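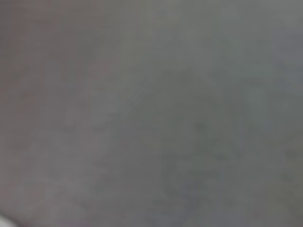 # Revisar los episodios antes de subirlos: mi rutina

Cuando empecé a grabar demostraciones para el proyecto Kenadia, yo subía todo tal cual salía. Así me fue: de un lote de 844 episodios tuve que volver a mirar la carpeta entera (¡dos veces!) porque las reglas de etiquetado estaban solo en mi cabeza. Ahora sigo estos pasos y duermo bastante mejor.

## 1. Escribe la regla antes de grabar

Un archivo `REGLAS.md` en la raíz y listo. El mío dice qué es un episodio válido, quién puede descartarlo y qué etiquetas existen. Si cambias algo a media campaña, sube el número de versión y no toques lo ya etiquetado.

## 2. No borres los fotogramas feos

Me costó aceptarlo, porque soy de limpiar. Un fotograma de muñeca todo gris y borroso, sin nada reconocible, se queda en su sitio con la etiqueta `sin_detalle`. Si lo quitas, las marcas de tiempo dejan de cuadrar con las articulaciones, y eso se descubre tardísimo.

## 3. Etiqueta lo que se ve

Nada de «tocando la mesa» si no distingues una mesa. Yo ponía esas cosas de memoria, y mi memoria a las siete de la tarde no vale gran cosa.

```
episodio: 62
fotograma: 2430
etiqueta: sin_detalle
reglas: v2
```

## 4. Pasa el validador y guarda el informe

Yo uso Seltis, con el perfil estricto. El informe va en la misma carpeta que los datos, también cuando sale con avisos.

En agosto añadiré lo de los permisos, que todavía lo estoy peleando con Gandham.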